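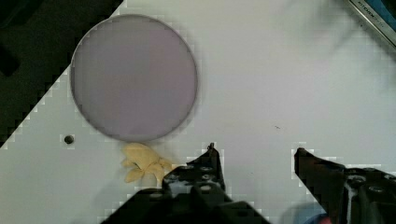
How often does the wrist camera on a cell like this one need to be recalibrated? In our setup it was done after every finger change and otherwise every 41 hours of run time, which kept the error small enough for the tasks in Section 5.

3.2 Cell setup and upkeep

The cell, called Sarkach in the rest of this paper, has one arm with a two-finger gripper and a small camera mounted at the wrist. The camera looks straight down when the arm is in its home pose. All recordings start from that pose with the gripper open, so the fingers are in view from the first image on (Figure 2).

Figure 2. Wrist camera view with the gripper open over the work surface. A round disc and a crumpled yellow item lie to the left, and a small round hole in the surface is visible near them.

The fingers are held on with screws, and these were the part of the cell that needed the most care. During the first weeks the left finger worked loose twice. The change was too small to notice by eye, but grasps on flat items began to land to one side. We now check the screws at the start of each shift with a torque driver. Sławomir Wieczorek wrote the check sheet, and it has been in use since 4/11/26.

A finger change takes 9 minutes. The arm is sent to the service pose, power to the gripper is cut, and the old pair is taken off together. We never mix an old finger with a new one. Both fingers are then closed slowly against a flat gauge and the zero point is stored again. If the two tips do not meet evenly, the pair is removed and the mounting faces are wiped before a second try.

Calibration of the camera uses a printed board placed on the work surface at several heights. The Rurkidance software collects the views and solves for the offset between camera and wrist. We accept the result only if a test touch on a marked point agrees with it. Otherwise the board is moved and the whole set is taken again.

The work surface is matte, which keeps glare low. It is wiped with a dry cloth between sessions. Small specks matter more than we had expected: the object finder sometimes reported a speck as an item, and in the June runs this caused up to 71 false starts. A minimum size was then added to the finder.

Over the full study the cell completed 1,550 grasp attempts. Stops for upkeep were logged by hand and are listed by cause in Table 3.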